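Brernarlow Student Robotics Board > Build Logs > Tidy-up challenge, arm group

kettle_logic
Starting a thread so we can stop having this argument in the hallway. The task is the same as it was on Sunday: cups get nested and put on their base, cloths end up in one pile, each ball goes in the bowl. A run is 90 seconds. Our best score is 51, and Reinholz has been unbearable about theirs.

My position is that the cups are the whole problem. The cloths are forgiving. You grab a cloth badly and you still have a cloth. You grab a cup badly and you have a cup on its side and a new hobby.

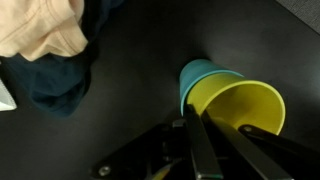 Yellow in teal, lying down, fingers at the base end.

From there you need to get under the wall or come in from the open end, and our approach angle does neither very well. I want to rewrite the approach before anyone touches anything else.

pj_marrow
Disagree, and I will disagree in the hallway too. You lose maybe 4 points on a tipped cup. Go look at the scoring sheet. Heaped cloth is worth more, and we drop most of it because the planner sees two cloths in a pile and decides it is one large animal.

kettle_logic
It is a fair reading of the pile.

pj_marrow
It's a fair reading if you never want to pick up the navy one separately. Also, can we talk about clutter? Mareike's rule was that the practice table should look like a table somebody uses, and I think we have now achieved that beyond her wildest hopes. 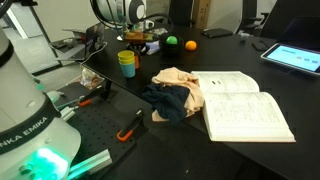 Brernarlow Robotics Club, Manipulation Group

Open book by the cloths, phone, tablet, mug, two balls, the bowl. I like it. But if we're training on this much stuff, then the detector has to be good at ignoring things, and right now it is interested in everything. It has strong feelings about printed tables.

Torbjørn Ljungberg
The book stays. Real tables have books on them. Jurnel practiced on a bare table all of last year and then had to compete on one with a placemat, and I believe some of them changed majors.

On the cups: I am with kettle_logic, but for a different reason. The approach angle is okay. We close too early. Watch the logs and you'll find the close command goes out while the wrist is still moving, so we nudge the base and then chase it. Put a short wait in and rerun it before rewriting anything.

kettle_logic
A wait costs time.

Torbjørn Ljungberg
So does chasing a cup.

bratik_refugee
New here, came over from Bratik in September. We had the same fight and settled it by doing both badly. What I'd ask is whether your wrist view is even any use for the cloth. Ours was mostly looking at our own fingers, plus whatever happened to be behind the thing we cared about.

pj_marrow
Pretty much the same. Depends on the pose. When the arm comes in low the navy cloth sits right down by the fingers and everything past it is pegboard and hooks, and the segmenter loves a pegboard. So many little round friends. 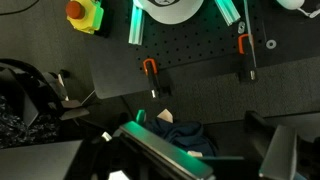 So I've been cropping the top half before it goes to the segmenter. It's ugly, it took 2 lines, and I'd defend it in front of a judge. The catch is that once you tilt the wrist the crop is wrong again, and then you need the crop to know about the pose, and at that point I've written a worse version of the thing we already took out last spring.

bratik_refugee
Mask by table plane instead? You know where the table is. It hasn't gone anywhere.

pj_marrow
You haven't met our calibration.

Mareike Hellwig
Calibration is my fault and will be redone tonight, after 7. Please do not lean on the table while I'm doing it. You know who you are.

As for the order of work: Torbjørn's wait goes in first. If the cup score doesn't move, kettle_logic gets the rewrite. pj, try the plane mask on a branch and keep the crop until it beats the crop.

kettle_logic
I'd like it noted that I still think it's the angle.

pj_marrow
Noted. Who has the key to the cabinet?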